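The last repair shop in Grumidstead

Until June last year, anyone in Grumidstead with a broken kettle had two choices. They could drive to Skimance, or they could throw it out. Most threw it out. The council tip took in 2,212 small appliances over the year, and a good share of them needed only a fuse or a new flex.

The shop on Sutadine Lane used to be a wool seller's. It still has the deep shelves, now stacked with toasters, radios and lamps, each with a brown luggage label tied on. The charge is £5 to look at something and the cost of parts after that. If the thing can't be mended, the owner can take it home or leave it for spares.

Lamps are the easiest. Vacuum cleaners come in most often, usually with hair wound round the brush bar. Microwaves are turned away at the door. Sewing machines have a shelf to themselves, and the older ones tend to be in better order than the new - metal gears wear slowly, and a drop of oil puts right a lot of what people bring in.

Getting parts is the hard bit. A heating element for a well-known make of iron can cost more than the iron did. Some cases are glued shut and crack when they are prised open. The shop keeps a notebook of models it won't take on again, and it now runs to 148 entries. 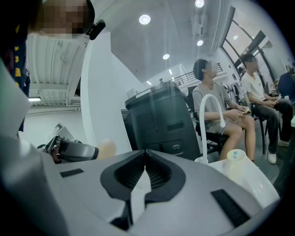
Branislav Hrubý
Contributing writer

Rent is the other worry. The lease runs for another year and the landlord wants £100 a month more after that. A second bench might cover it, but there is no one trained to sit at it yet. Evening classes begin on 9th June, with plugs and fuses first, then switches. Places are free to anyone who brings a broken lamp.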